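A day out at the Tadero open day, Urnside

I'd been meaning to go to one of the Tadero open days for ages, and every year I either forgot to put my name down or remembered after the places had gone. This time I got the email while I was in the queue at the post office and filled the form in on my phone there and then, so on Friday, September 6, 2019 my sister and I set off for Urnside with a flask, two cheese rolls and a very long shopping list.

For anyone who hasn't come across them, Tadero are wholesalers. Small toys, mostly, the sort of thing you find in baskets by the till: balls of every kind, squeakers, plush bits, stocking fillers, and a big range for cats and dogs that has a lot in common with the range for toddlers if you squint. I buy from them for the shop, a carton or two at a time, and until that Friday I'd only ever met them as a voice on the phone and a delivery van outside on the double yellows.

Getting there is easy enough once you know. You take the 137 from the station and stay on it past the retail park, past the garden centre and past the point where you're sure you've gone wrong, and it drops you at the bottom of Lachance Road, opposite the gates. We overshot by one stop because my sister was telling me about her boiler. It's a nice walk back, mind you, there's a brook along one side and blackberries nearly ready on the other. Parking looked tight. The visitor spaces were full by the time we arrived and people were tucking themselves up on the verge.

You sign in at a window, get a sticky badge and a hi-vis waistcoat (mine came down to my knees) and wait in a lobby with a water cooler until there are enough of you for a tour. Our group was a mixed bunch: a few shopkeepers, a couple from a dog boarding place, some people who ran a stall at school fairs, and one family who I think just lived up the road and were curious. Good for them! It was pouring by then and it was a free morning out.

The tour starts in goods-in, where everything arrives, and I'd have happily stayed there all day. I don't know why other people's deliveries are so much more interesting than your own. The pallets come in wrapped, they get checked against the paperwork, and then one carton out of each lot is opened on a bench and gone through by hand. They do the pull test on seams and eyes, they squeeze every squeaker in the sample, and they sniff them. I'm not joking, there's a sniff. Our guide said a bad batch of rubber will tell you about itself before you've even got the tape off, and having once had a box of rubber bones in my stockroom over a bank holiday I nodded very hard.

From there you go up a metal staircase to a walkway and look down on the racking. They carry nearly 3,000 lines, which I'd read in the catalogue without it meaning anything, and then you stand over it and see aisle after aisle of it going off into the distance and think, well, no wonder it takes them until Tuesday. The fast sellers live near the packing benches at waist height and the Christmas things were already coming down from the top, in September, in the rain. I saw a whole pallet of reindeer and felt quite tired.

Packing was the busiest bit. Each bench has its own tape, its own knife and its own heap of crumpled brown paper, and everyone had their own way of doing things. One packer lined the whole carton first like a cake tin. The one next to her filled it up and then stuffed the paper down the sides with a sort of karate chop. I asked which was right and was told, very politely, that it depended who you asked. All the cartons come from Revine, who are on the same estate, and they've started doing the small counter display boxes for them as well, so there was a long chat about those which I enjoyed more than I'd expected to. I've been after a decent counter box for years. The ones I have go soft at the corners by half term.

We got a sit-down after that, and a cup of tea, and a choice of biscuits which was better than it needed to be. A small grumble: there were not enough chairs, and the tea room has one of those hand dryers that could strip paint, so every time the door opened the talk had to stop. The talk was about labelling. I took notes and I can't read them.

And then the last part, which was the part I'd come for, the sample room. White tiled floor, tables with dark green cloths on, and toys wherever you turned. You're allowed to handle everything, which makes all the difference, because a catalogue can't tell you that a spiky ball is too hard for little hands or that a plush thing has gone all crunchy in the middle. I must have squeezed 100 things. My sister found a squeaker early on and had to be spoken to (by me).

My favourite table was the mixed one. They'd put a set of boxes on it, yellow, blue and pink, pushed up against each other, with a round hole cut in the top of each, and next to them a shallow grey tray absolutely crammed with odds and ends. A football and a basketball no bigger than a satsuma, or so they felt to me, a smiley-face ball, a stripy bee sort of creature, spiky balls, a bit of everything, all higgledy-piggledy. It's such a simple way to show stock and it works so much better than a neat row. You can't walk past a tray like that without wanting to have a rummage. I've been lining mine up in size order like soldiers, and I'm stopping that at once.

The mixed tray on its green cloth, with the yellow box and the blue one beside it:
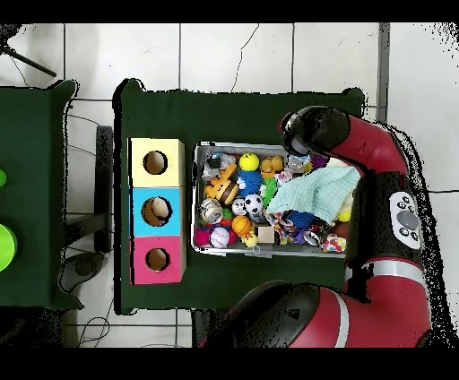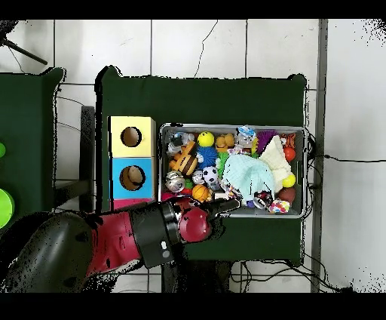
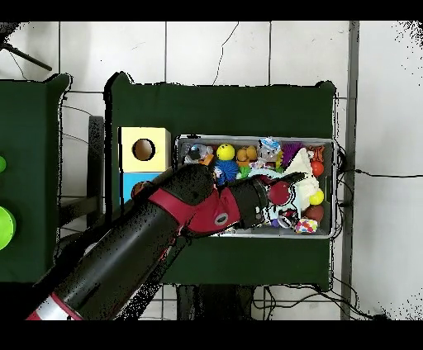
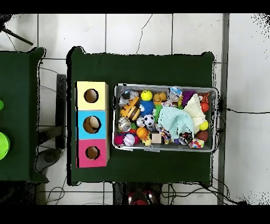 I asked whether you could buy boxes with the holes already cut, and the answer was a slightly vague yes. They're not in the catalogue but Revine will apparently do them to order if you want enough of them, and "enough" turned out to be 3,000, at which point my sister laughed out loud and I said I'd think about it. I've thought about it. I'm going to get some strong cardboard boxes, draw round a side plate and do it with a craft knife. If you've got a steady hand and live within reach of me, I'll be paying in cake.

What I'd want mine for is a lucky dip, if I'm truthful. We used to have a bran tub at the shop in the summer holidays and I gave it up because of the bran, which was still coming out of the skirting in November. A box with a hole in the top would do the same job with none of the sweeping. One colour for the little ones, one for the big ones and one for dogs, and woe betide anyone who gets them muddled. The hole needs to be wide enough for a grown-up's hand with a ball in it, or you'll get somebody stuck and they'll be ever so embarrassed. I measured my own fist against a saucer when I got home. The saucer's too small.

I also had a good nose at how things wear once they've been handled all day, which you don't often get the chance to do with new stock. The fuzzy ones pick up every bit of fluff in the room. Plain rubber just wipes clean. Anything white is asking for trouble, in a shop with a dog in it at any rate, and I put back a white one I really liked for that reason and have been slightly sorry ever since.

You can place an order on the day and they'll knock the carriage off, so there was a bit of a scrum at the desk towards the end. I'd get your order in before the tea if you go, which is what the boarding kennels couple did, and they were out of the door and in the car while the rest of us were still hunting for pens. I ordered a mixed carton of balls, a half carton of plush and some rope toys, and then a second mixed carton because I'd added up wrong and was under the minimum. Sale or return on the Christmas lines, if that helps anyone. It isn't on the website, you have to ask.

The bus back was late and we ate the cheese rolls in the shelter. My waistcoat was still on under my coat, so I've had to post that back.

Next one is in the spring, they said, with the date to go up on the Tadero site after the new year. Put your name down early, wear flat shoes for the metal stairs, and get off the 137 when you see the gates and not when your sister has finished talking.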